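Clinic Kit Packing - README

Maintained by Ayten Sönmez, with Ozan Karaca. Questions to Ozan first pls, Ayten is out most of January.

What's in here: pictures and packing notes for small supply kits. Masks, sealed packets, blue bins, cardboard box blanks. Packed at the Prilstead bench, lists typed up at Skestenton. 856 kits logged, 3754 pictures, 2 spreadsheets.

Bins

Blue plastic, open front, side by side in a row. Names in the sheet are left, middle, right as seen in the picture - not by content, contents get swapped between runs.
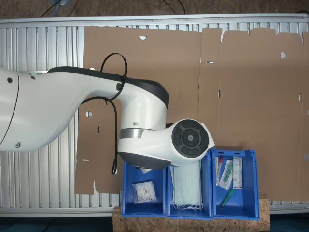

Sealed packet in the left bin, folded masks in the middle one.

Masks go in by the stack, ear loops tucked under if there's time. Packets are logged one at a time. Older rows say "pouch" or "sachet", same thing, we never went back and cleaned it up.

Boxes

Druvora blanks, plain brown corrugated, die-cut. Logged as "flat" until the first fold, then "open", then "closed". Half-folded ones were a mess to label so
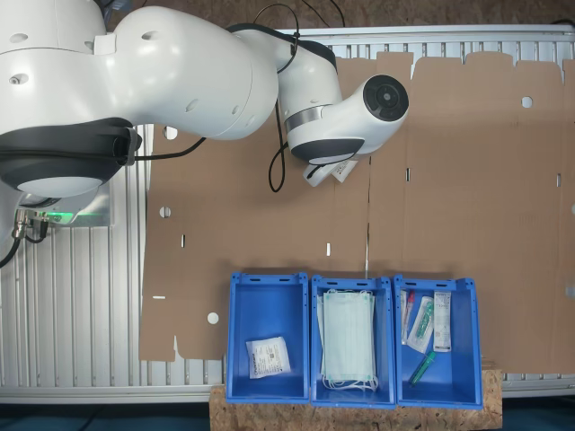 we put them all under "open" and left a note in the comments column. Mayu Ueda did the second pass on these. If her label and mine disagree use hers.

Round holes and slots in the cardboard are part of the cut. Don't mark them as damage! 19 rows still have that mistake, fix is comming. 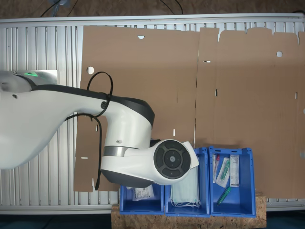
Two flattened sheets, blue bins along the bottom.

Columns

kit_id - number only
bin - left / middle / right
item - mask, packet, other
box_state - flat / open / closed
comments - free text, spelling varies

"other" covers tape, labels and whatever else was on the list that morning.
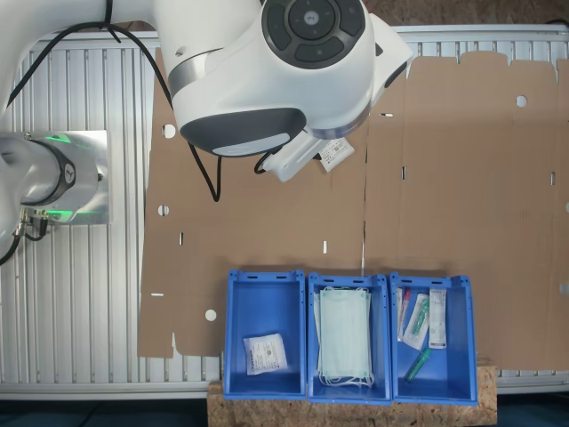

Can I match a packet to its kit by the printed code?
Use kit_id for that. We didn't transcribe any of the codes and many are too small to read anyway.

Known gaps

Kits from the Alvarado list have no box_state. Barış Şimşekoğlu has the paper sheets and will type them in when he gets to it. Comments before the second pass are partly in Turkish, leave them as is.

Changes go to Ozan, one row per line, kit_id first.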